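Slavica Dervishi
Jul 28, 2025

Since people keep asking what I do now that "the robots came to Hillovcombe," a thread. Short version: I put lemons back.

Longer version. Until March I was on the packing line at Vusteck, housewares side. Knives, trays, little kitchen sets, into the box, tape, next. I was good at it. I could do it while planning dinner and holding a grudge.

Then came the all-hands with the slides. There was a slide that said PEOPLE FIRST and the next slide was a robot.

I will say for Patricio Goicoechea, who runs our floor, that he laughed at the slide order before anyone else did. Then he told us which stations were going and which weren't, by name, out loud, with us standing there. I've had managers who'd have sent a PDF.

My station was going. So were the stations on either side of me. We were offered the robot room, the Olmedo warehouse (an hour each way if the bridge is open), or a handshake and some money.

Demetrio Barroso took the money and bought a very used boat. He sends us pictures of it not moving.

I took the robot room. My job title is Workspace Operator. My mother thinks this means I'm in an office.

What it means: there's a table with a brown top and blue tape marking it off in big squares. Things go in the squares. The robot has a go at something. Then I put the things back where they were, and it has another go. Repeat until lunch.
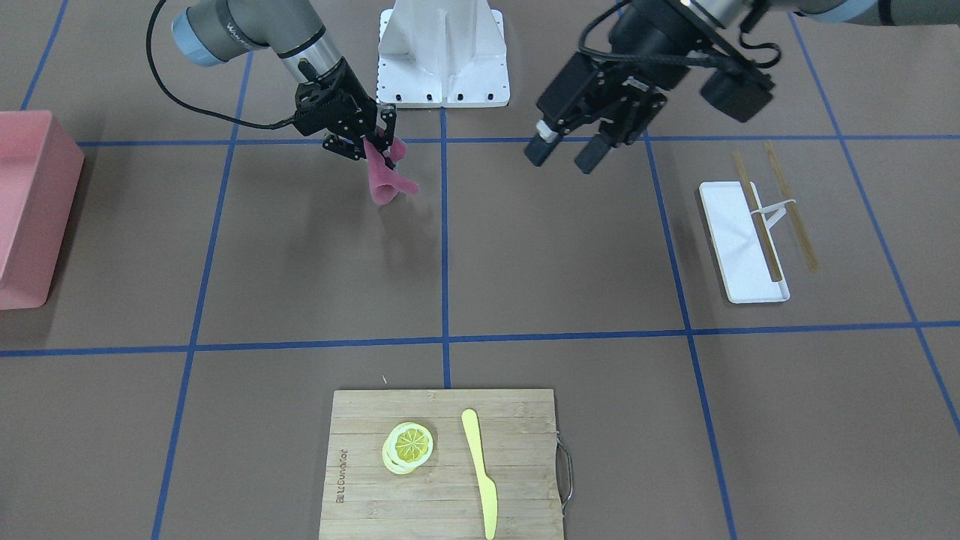 So the first week I treated it like packing. Fast, neat, next. I was told I was being too neat. Twenty years of people telling me to line it up straight, and now there's a guy with a laptop asking if I could maybe be a bit more random.

Try it sometime. Try putting a cloth down randomly on purpose. By the afternoon every single one of my random cloths looked like the same cloth.

The guy with the laptop is Nicanor Bravo and he's fine. He says "interesting" when something goes wrong. On the packing line we had a different word.

Things I've learned about working next to a machine: it does not care that you're watching. I do. I lean. When it's going for a cloth I tilt my whole body to the left like I'm bowling.

Meirion Gwynne, who has the table after mine, talks to it. Full sentences. "Take your time, love." It takes its time regardless.

I should talk about the pay, as that's what everybody in my replies wants to know and is too polite to type. Same hourly rate. No piece bonus, as there are no pieces. For me that came to less money. For the slower packers it came to more money, and they have been very gracious about it, by which I mean unbearable.

My wrists are better. I'll give it that one free of charge. I used to sleep in braces. The braces are in a drawer now and I hope they stay there.

What's worse is the quiet. The line was loud and you shouted over it all day, and it turns out shouting was most of my social life. In the robot room we're all at our own tables and you feel rude raising your voice. I know much less about everybody's kids than I did in the winter.

Also worse: being interrupted used to be the good part. Belt jams, everyone stands around, someone has cookies. If something jams now, Nicanor sits down and types, and I stand there with a lemon.

The setup as I know it, for those who wanted the tour:

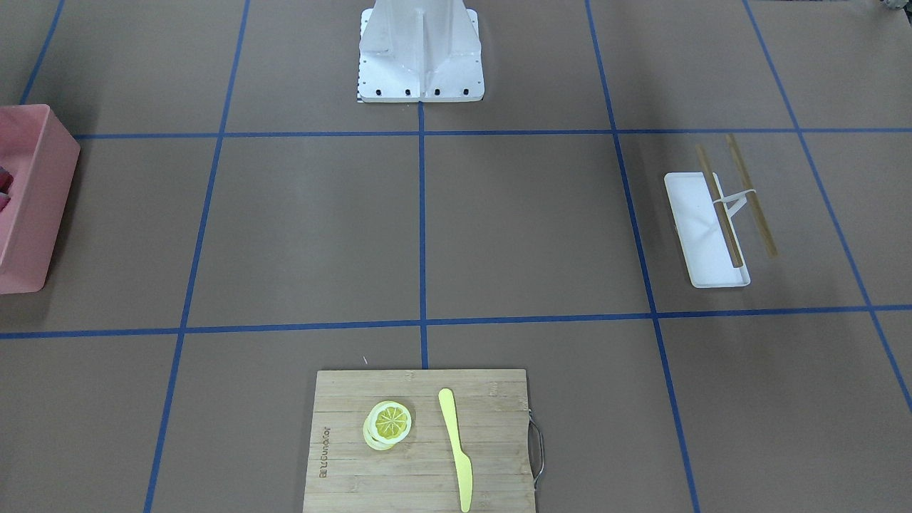
Lemon slices on the board, knife next to them, chopsticks at the tray, pink bin off to the left. Arms not in view.

I've grown attached to that yellow knife. It's plastic and a near match for the lemons, and I have looked at the pair of them for more hours than I've looked at any painting.

On a full shift I do 100 resets. When I packed, my number was 300 sets, and I used to go home knowing exactly what that number had been. I'm still getting used to a day where the thing you made is a lot of attempts.

Where do the attempts go? To Sovska, the outfit that supplies the software. They use them to make the robot better at table stuff. I asked whether it would get good enough to do its own resets. Nicanor said "interesting."

I asked Patricio the same thing. He said probably, someday, for some of it, and that he'd tell me when he knew. I believe the second half of that. It's more than I'd get from most people and it doesn't pay my rent in the someday part.

Someone asked if I feel like I'm training my replacement. My replacement already came. That was the packing machine, and it never asked me a single question. This one at least needs me in the room.

I have trained a replacement before, by the way. It was a human, he was somebody's nephew, and he was moved up over me inside a year. So I'm not walking into this with my innocence intact.

What I did get wrong: I figured they'd want young people who know computers. The best person in the room is Meirion, who is 61 and prints his emails. He sees straight away when a thing on the table has been nudged out of its square. You'd think a camera would be the one to catch it. He catches it on his way back from the bathroom.

They've started asking him stuff. Real questions, in meetings, with a chair. He worked the line for most of his life and I don't remember anyone asking him anything on it except whether he could stay late.

So there's that, and I don't know which column to put it in. I do keep columns, on the back of an old pick sheet. Good column: wrists, sitting down, Meirion's chair. Bad column: the bonus, the quiet, Demetrio gone, the word "someday."

Under the columns I wrote "ask about 2 pm." At 2 pm they swap the tables over and the earlier people leave before the later people are let in, so you never get to talk. On the line we overlapped. That's when you found out whose back had gone and whose car was for sale. I want my overlap back. I raised it. Patricio wrote it down in an actual notebook.

For the reply guy: no, it hasn't "taken over." It lives on a table. For the other reply guy: no, it isn't useless either. I've seen it pick up a cloth on the first go, nice and calm, and I've seen my own husband fail at that.

For my cousin, who asked if I can bring home the lemons: no.

For the people over at Olmedo who've heard they're next and have been messaging me privately: ask about the bonus before you ask about anything else. Ask in a group. Get the commute money in writing if they offer you a different site. And ask who picks the shift times, because at our place it was decided before anyone who works them walked in.

If they offer you the robot room, go stand in it for an hour first. Some folks hate it. One woman from my old line did half a day, said it was like babysitting a very polite crane, and went to Olmedo. She likes it there. She says it's loud.

I'm staying till at least the holidays. Then I'll look at the pick sheet again and see which column got longer.

Muting this now, I'm back on in the morning and I have to think of some new ways to drop a cloth.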